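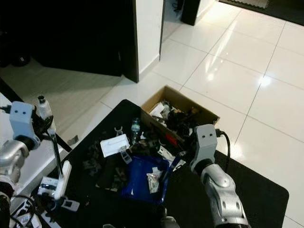 How long can I keep things in a unit before I have to renew?

Three months on the standard agreement, then it rolls over month by month. You don't need to sign anything again. If you want to stop, see "moving out" further down.

What sizes do you do?

Small, medium, large, and the lockers. Small is fine for a bike, a few suitcases, boxes of books. Medium takes what's in a one-bed flat if you stack it properly. Large is for houses. If you're stuck between two, take the smaller one first - we can move you up the same day if there's one free, and you only pay the difference.

Lockers are for papers, tools, sports kit, that sort of thing. They go quickly in April so ring first.

Can I get in any time?

Gate opens at 6 in the morning and shuts at 10 at night, every day including bank holidays. Your code stops working at ten. If you're inside at ten you can still get out, push the green button by the pedestrian gate. Not the red one please.

The desk is shorter hours than the gate. Closed Wednesday afternoons.

I've forgotten my gate code

Ring or come to the desk with photo ID. We don't send codes by text or email, even if you're stood outside in the rain. Sorry. Ebenezer Boateng on the desk can reset it over the phone if you set up a password when you joined, most people did.

Can somebody else go in for me?

If they're on your agreement as a named person, fine. Up to 3 names. Add or remove them at the desk, you have to be there for it. If you just hand your code to your cousin, that's between you and your cousin, and you're still responsible for the unit.

Which padlock do I need?

Closed shackle, 50mm or bigger. We sell the Kisov one at the desk. Bring your own if you like but the thin gym ones get turned down. One lock per unit, we don't keep a spare key. Lose both keys and we cut it off - there's a charge for the cutting plus whatever a new padlock costs you.

What can't I store?

Long list in the agreement, short version:

Food, including tins and pet food. Birdseed counts.
Anything that burns or could go bang - petrol, gas bottles, fireworks, paint thinner
Plants
Animals, dead or alive
Tyres, unless they're on a vehicle or a bike
Anything stolen or illegal, obviuosly

Mowers and strimmers are OK if the tank's been drained. Ordinary house paint is OK with the lid on tight, stand it on a tray.

Is it heated?

Not heated. The Baidoo building (units on two floors, with the lift) is insulated and stays fairly even through the winter. The yard units are steel and they get cold in January and very warm in summer. Put your records, guitars, candles and photo albums in Baidoo. Garden furniture will be happy in the yard.

Will my things get damp?

They shouldn't, if they went in dry. Nearly every mould problem we see started with a washing machine that still had water in it, or a tent. Drain it, leave the door open a crack, dry the tent at home. Pull furniture a hand's width off the walls. Don't wrap sofas or mattresses tight in plastic, use a cotton sheet or one of those breathable covers. The moisture tubs from the supermarket do help a bit but they need emptying, and a full one knocked over is worse than no tub.

Do I need insurance?

Yes, everyone does. Either take ours through the desk or show us a letter from your home insurer saying the contents are covered at our address. The letter needs our address on it. We get a lot that don't. Check the total as well - people put down what they'd sell the things for, when the insurer will want to know what it'd cost to buy them again.

How do I pay?

Card or direct debit, taken on the same date each month as you moved in. No cash since the spring. If a payment bounces we try again after 6 days, then we ring. After 13 days your code is switched off until it's sorted. Please ring us before then if there's a problem, we can nearly always work something out - Cecilia Atinga does the accounts and she's the one to ask for.

Why was my first bill higher?

Deposit. It's on the first invoice as a separate line and you get it back when you leave, if the unit's empty and swept.

Can I bring a van in?

Anything up to a Luton fits under the barrier. Bigger than that, ring the day before and we'll open the side gate. Loading bay is 30 minutes at busy times. Trolleys are free, they live by the lift, bring them back. The lift takes a three seater sofa on its end but not a big American fridge, those have to go on the ground floor.

Can you take deliveries for me?

We can, boxes and single pallets, if you've told us in advance. Put your name and unit number on the label. A pallet with no unit number on it sits in the bay and gets in everybody's way. We don't sign for anything needing a fridge.

Can I work from my unit?

You can pop in and sort your stock. You can't run a shop out of it, sleep in it, plug things into the light fitting or use it as a practice room. We do have small offices over the road at Skaton House, ask at the desk for prices.

Do you have shelving?

For hire by the month or you can bring your own, so long as it's free standing. No drilling into the partitions, they're thinner than they look and next door's wardrobe is on the other side. Leave a walkway down the middle when you load up. Christmas tree at the front, tax papers at the front, everything else can go behind.

Moving out - what's the notice?

Two weeks, by email or on paper. Quote your unit number. On the day: take everything, sweep it, take your padlock off, and tell the desk you've gone. If the padlock's still on, the system thinks you're still there and carries on charging. Deposit goes back to the card you paid with, normally inside a week.

We can't take unwanted furniture off you, and the skip in the yard is ours. There's a council tip ten minutes away by car, and the charity shop next to the station collects if the fire labels are still on the sofa.

Where are you exactly?

Tellico Self Storage, Unit 1, behind the tile warehouse. Satnavs send you to the wrong side of the railway, ignore it and follow the brown fence. The 641 bus stops at the end of the road, five minutes' walk.

Something not here?

Ring the desk, mornings are best. Emails get answered too, just slower.

Related pages
Unit sizes and prices
Packing a kitchen without breaking it
Boxes, tape and covers - price list
Storing a motorbike over winter
Student storage: summer dates
Offices at Skaton House
Contact and opening hours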